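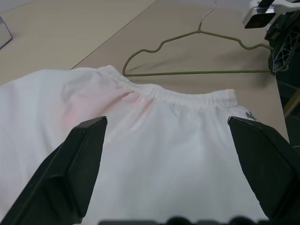

Merike Kivi's comment on our first draft was that elastic waistbands should get a section of their own, as shorts and pants never sit on a hanger the way a shirt does. We agreed and moved them out of the section on tops.

3.2 Garments with an elastic waistband

The gathers pull the top edge in, so the waist is always narrower than the cloth below it. We laid each garment flat on the table, smoothed the panel below the waistband and put the hanger next to it before starting. Wire hangers with notches in the shoulders were used for all 46 trials.

We compared two methods, folding over the bottom bar and hooking the waistband into the notches. Folding left a crease across the middle. With the notches, 5 garments slid off within 11 minutes. White cloth was hard to judge for creases, and we checked it again near the window in the Gistum room.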